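The Second Life of a Work Table

Edin Grgić bought his first secondhand table in October, from a shop that was closing down. It had a burn mark at one end and a leg that had been glued badly. He fixed the leg in an afternoon and left the burn alone.

His shop, Drostano, now sells used work tables to schools, studios and offices. Most come from companies moving to smaller spaces. A plain one costs $204 with delivery, and the long ones cost more.

"People ask for perfect tops, then they put a vise on it the first week," Grgić says.

Wood is still what most customers want. It can be sanded and oiled again when it gets worn, and small dents matter less than they do on a painted surface. Grgić sands with the grain and puts on two coats of oil, leaving a day between them. 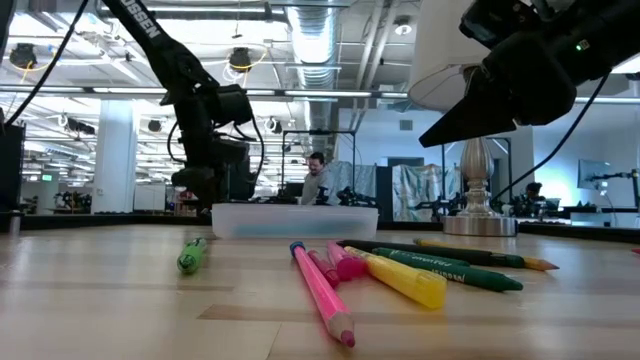 Height causes more complaints than looks. Viera Procházka, who binds books in a room above the Lehtinen bakery, worked for years at a kitchen table and had a sore back every winter. She raised it on blocks 4 inches tall and the pain eased. When she finally bought a proper bench she had the legs cut to match.

She still waxes the top herself, usually on a Sunday. The old kitchen table went to her sister, blocks included.

Drostano is open Tuesday through Saturday. Buyers should bring the width of their narrowest doorway, as the tops don't come off the larger tables.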